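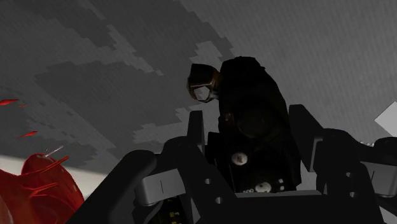
Wer seinen Greifer in der Simulation testet, sollte zuerst die Wahrnehmung prüfen und erst danach an der Regelung schrauben. Ich habe das jahrelang andersherum gemacht und ganze Abende an Reglerwerten gedreht, die völlig in Ordnung waren! Mein Liebling ist inzwischen die Kamera direkt am Greifer. Da sitzt der gehaltene Gegenstand dunkel zwischen zwei schwarzen Backen, dahinter eine graue Fläche mit grober, fleckiger Textur, und genau an solchen Stellen zeigt sich, ob die Segmentierung etwas taugt. Bei mir lief die Maske anfangs munter in die Backen hinein. Geholfen hat, den Greifer aus dem Robotermodell in die Tiefenkarte zu rechnen und dort auszustanzen - kostet kaum Rechenzeit.

Tipp zwei: Räumt die Testszene nicht zu ordentlich auf. Chih-ming Chang hat mir für mein Werkstattprojekt Vakix eine Szenenliste mit 155 Anordnungen geschickt, und seitdem stelle ich dünne, hohe Sachen grundsätzlich neben flache. Stäbe übersieht der Planer gern, wenn das Kollisionsgitter zu grob ist (ich bin bei fünf Millimetern gelandet).
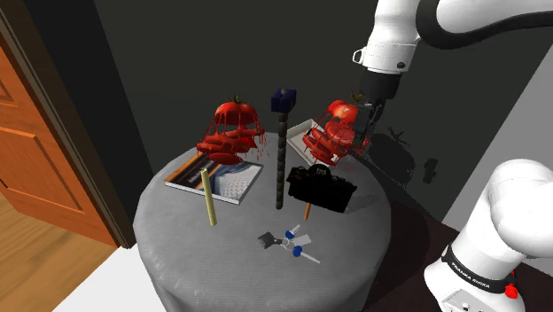 Tomatenscheiben, Schere und Kamera auf dem Hocker, der Arm rechts daneben.

Zerlegte Objekte sind übrigens gemein. Für die Physik sind Scheiben lauter einzelne Körper, für euren Detektor vielleicht noch eine ganze Tomate. Entscheidet vorher, was als Griffziel gilt, und schreibt es in die Konfiguration, sonst sucht ihr den Fehler später im Planer.

Und noch was zum Protokollieren: Ich speichere zu jedem Lauf den Zufallswert, die Szenennummer und die Version der Gewichte. Bei 2.382 Läufen im Juni waren ungefähr 841 abgebrochen, und ohne den Zufallswert hätte ich keinen davon nachstellen können. Zeitlimit für den Planer bei mir: 1.000 Millisekunden, danach neue Startpose und noch mal von vorn.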